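21/03/2019

Boiler pressure low again at the Rondby house, 0.8 bar cold. Topped up to 1.3 through the filling loop and bled both upstairs radiators. The Dorell valve on the landing still sticks at its lowest setting – the pin needs freeing by hand.

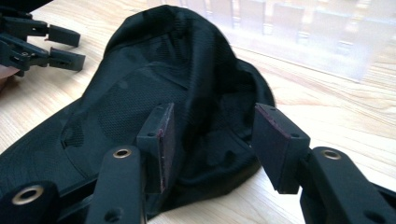 Meter read 377 at breakfast and 400 after supper, so 23 units for a mild day. Flow temperature is set too high. Turned it down one mark and will compare over a week. The expansion tank has not been checked since September. 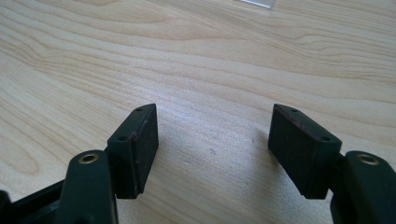 Golshifteh wrote back that a drop this quick points to the relief valve passing, and to tie a bag over the outside pipe overnight. Bag fitted at ten. Next reading before the heating comes on.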